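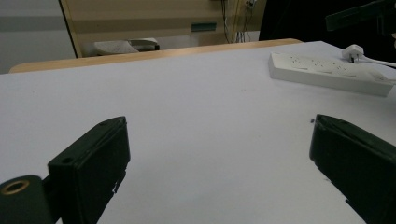

Bench 2, white table.

Notebook entry, January
Allergen label verification, retained samples
Site: Brirndale packing room and the adjoining bench area

Purpose

To establish whether the milk declaration on the Lilis oat crisp line agrees with the recipe in force when the packs were filled. The question was raised by a retailer's shelf check, which found the word "milk" missing from the ingredient panel on one pack of the honey variety. No complaint of illness has been received. The line is on hold in our own store pending the outcome of this entry and the one that follows it.

Material

One carton of honey variety, lot 418, was withdrawn from retained stock. It contained 34 packs. A further 12 packs of the plain variety from the same filling shift were withdrawn for comparison. The outer carton label was intact and agreed with the stock sheet in product name and lot. The film supplier for both varieties is Lengyel. Film reel tags were requested from the packing room file; two were found for the honey variety and one for the plain.

Method

Each pack was read against the approved artwork, beginning with the product name and ending with the storage statement. Particular attention was paid to the ingredient list and to the "contains" line beneath it. The artwork code printed on the back seam was recorded for every pack. Packs were not opened during this step. Six packs of each variety were then set aside for the strip test, using the Runby milk kit from the cold cabinet, in accordance with the kit leaflet. The swab control was run first.

Observations

All 12 packs of the plain variety carry the current artwork code and the correct "contains" line. No further reading of the plain packs is proposed.

The honey packs fall into two groups. The first carries the current code. The second carries the earlier code, which predates the change of flavor powder. The earlier artwork lists oats and wheat and makes no mention of milk. The new flavor powder contains whey. The earlier powder did not.

Strip results, honey variety: milk detected in all six, including packs from the second group. Strip results, plain variety: not detected in any of the six. Control lines were present on every strip. One plain strip was slow to clear and was read again at the end of the allowed time, with the same result.

The reel tags account for the mix. One reel was issued from the old stock rack and bears no withdrawal sticker. The issue sheet shows it signed out at 2:15 p.m., following a splice. The sheet has a box for the artwork code and the box is blank. The length remaining on that reel was recorded as 625 meters when it was returned, and it has now been moved to the locked cage.

Assessment

The presence of undeclared milk in part of lot 418 is regarded as confirmed for the purposes of the hold. The strip test gives a yes or no answer only. A measured value must come from the outside laboratory, and the hold should be extended to customers' stock without waiting for it.

It remains uncertain whether the same reel was used on any earlier shift. The return length does not agree with a single use, unless the reel was already part used when it was placed on the rack. The receiving record for that delivery has not yet been located.

Actions

Draft recall notice to the quality office by 5 p.m., giving product name, pack size, lot and the undeclared allergen. The wording "may contain" is not to be used in the notice.
Remaining honey packs resealed in the original carton, marked HOLD, and returned to the retained sample shelf.
Old stock rack to be cleared of all superseded film before the line is restarted.
Issue sheet to be revised so that a reel cannot be released with the artwork code left blank.
Receiving records for Lengyel film to be searched back to the date of the recipe change.

Kit stock after this work is low. A reorder has been entered on the supplies list.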